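**Jotero vs Andar two-finger gripper, kitchen sim tasks**

**rmahrous** wrote:
Ran both gripper models on the same arm in the kitchen sim, stove tasks only. 945 episodes each, same seeds. Andar closes faster but slips on thin pan handles. Jotero holds, at the cost of a slow release. Controller is the stock Relteck one at 100 Hz.

**b_masson** wrote:
> slips on thin pan handles

Which friction value? The Andar default pads are set far too low. I'd call that a config fault.

**rmahrous** wrote:
Same value on both, I overrode the defaults. Contact patch is smaller on the Andar.

**gunhild_k** wrote:
Disagree with Bastien. I raised friction until it was silly and the handle still rotated in the fingers. Try a lower approach.

**rmahrous** wrote:
Start pose for the saucepan task, before anyone asks:

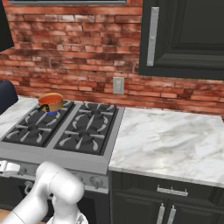

*Saucepan on left rear burner, arm in front of the range.*

The front-left handle is short, so a lower approach brings the elbow close to the cooktop edge.

**b_masson** wrote:
Then move the base. You're comparing reach, not grippers.

**gunhild_k** wrote:
Base is fixed in the task file. Line 3,159 if you want to argue with it.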